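# Budgeting for a two-arm household robot cell

Work out the hand first. The arm quote is easy to compare between vendors, and the end effector is where the plan usually slips. We priced ours through Fusport, and Wanda Kwiatkowski kept the sheet. 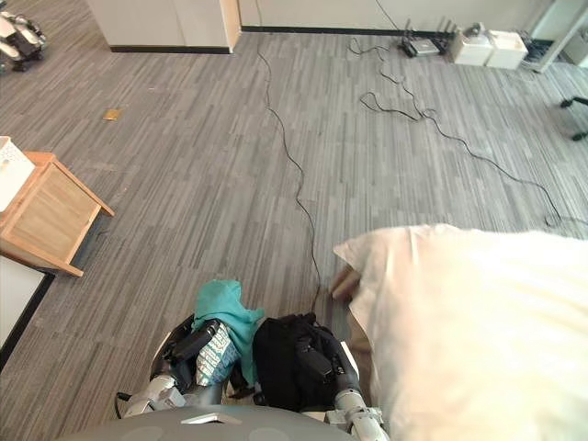
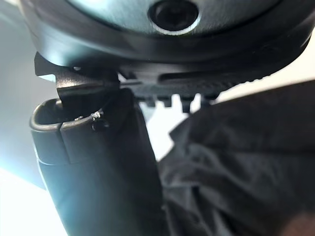
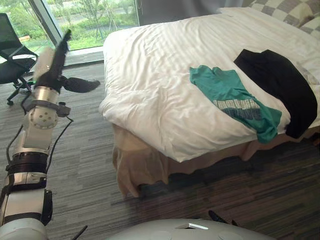 *Soft goods work. First: cloth and a black backpack in the grippers. Last: garments on the bed, hand raised.*

## Steps

1. List the objects you'll handle. Cloth, bags and rigid containers wear fingers differently, so give each its own line.
2. Request separate prices for arms, hands and wrist cameras. Stisenar will itemize if asked in writing.
3. Measure the floor. Include furniture, a place for the operator to stand, and the full run of every cable.
4. Add spares. We set aside 3,877 for fingers and cables over 12 months, held apart from the 1,000 for network gear and storage boxes.
5. Allow 4 weeks between delivery and first use. Ksawery Walczak's January schedule left out carpet and bedding trials; both had to be added.
6. Get the service terms before signing. Check who pays return freight on a wrist unit.

Shared rooms need a booking line in the plan. Send changes to the sheet to Wanda, with the quote number in the subject.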